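The chess club in Hakmont meets in the back of a former shoe store. It has 90 members on paper and 15 on a wet night in May, and it has lately stopped playing full games before the break. The first hour goes to minichess, on a board five squares by five.

Annick Morin brought the idea from Gelard, where she learned it from an uncle. Each side gets a king, a queen, a rook, a bishop, a knight and five pawns. The armies start with one empty row between them, and a game can be over before the coffee is ready.
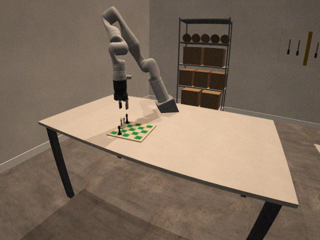 Thongchai Petchrat thinks it is a bad habit for beginners, who get used to trading everything off and then do the same on a full board. He has said so at three meetings and still plays every week.

Morin's answer is that beginners lose interest in long games. A child who drops a queen on move six of a regular game may sit through another hour of losing. On the small board the same child is setting up again within minutes. 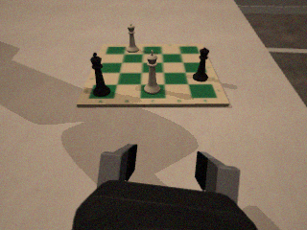
Does a newcomer need to learn openings first? Most people at Hakmont start without any. Morin teaches how the pieces move, then checkmate with a rook, and leaves the rest until someone asks.

The club keeps its results in a green ledger, which stood at 2,802 games when I visited. Detlef Hamann writes them up in pencil and goes over the disputed ones in ink. White has won more often than Black, though the gap is smaller than he expected.

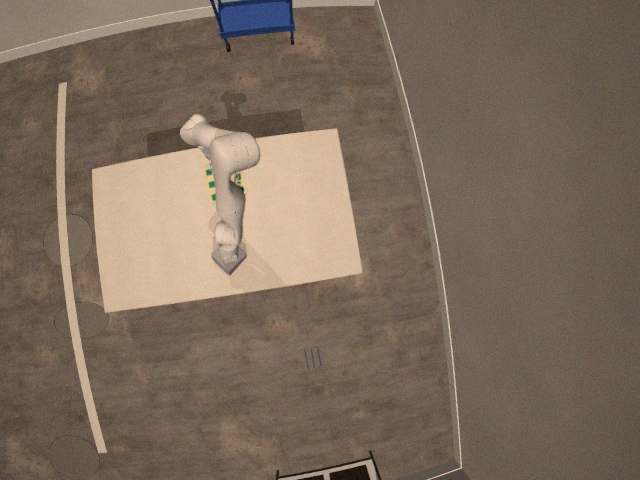
Draws are the other complaint. With so few pawns, a careful player can swap down to bare kings, and two careful players nearly always do. The club now gives a third of a point for a draw and a full point for a win. Ketsara Phetsri proposed the change after a run of dull evenings, and play got sharper within a couple of weeks.

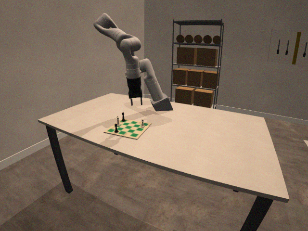

The new scoring will be used for the summer tournament, which opens on 13/07/2023. Entry is free, and the Nakpan club is sending a team.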